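Gimero Help > Two-arm cells > Calibration

Right arm places cards to one side after finger change
Posted by benchcell_ohio, Tuesday, May 7, 2019

We run a two-arm tabletop cell that handles toy food, blocks and thin cards. I put new fingers on the right arm last week, after some 4,000 cycles on the old set. Blocks are still fine. Cards are the problem. When the arm lowers one into the slotted holder it lands to one side and catches on the upright maybe one time in five. The left arm has its old fingers and gives no trouble.
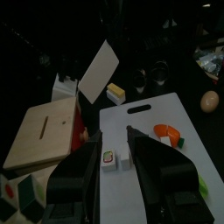 Wrist camera, fingers over the cutting board.

I reran the wrist camera calibration twice and got the same numbers both times. The fingers are Joren, same part number as before. Screws are tight. Is there an offset stored somewhere that I need to clear, or should I just teach the holder position again? I would like to avoid that, as the holder is used in most of our programs.

The approach is straight down, gripper vertical, card held by its upper part. Speed makes no difference that I can see.

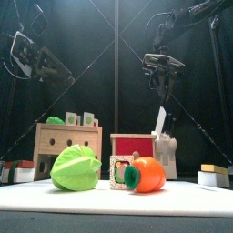 tolv_mech
Don't teach the holder again yet. If you move the taught point to suit a bad tool offset, every other point on that arm stays wrong and you will chase it for weeks.

The camera calibration does not touch the tool center point. They are saved separately. Do it in this order:

Power down the arm and take both fingers off.
Wipe the mounting faces. Old thread locker builds up there and tips the finger slightly.
Refit, tighten the screws a little at a time, and close the gripper on a flat gauge.
Run the four-point tool routine against a fixed pin.
Save, restart the controller, and try the card at low speed.

A block forgives a small tilt – a card doesn't. Check the screws again after 500 cycles.

pkwire
Same thing on ours. It was the cable pulling on the wrist. Might be worth a look.

benchcell_ohio
Found a ridge of old thread locker under one finger. Cleaned it and redid the tool point. No catches so far today. Will check the cable slack too.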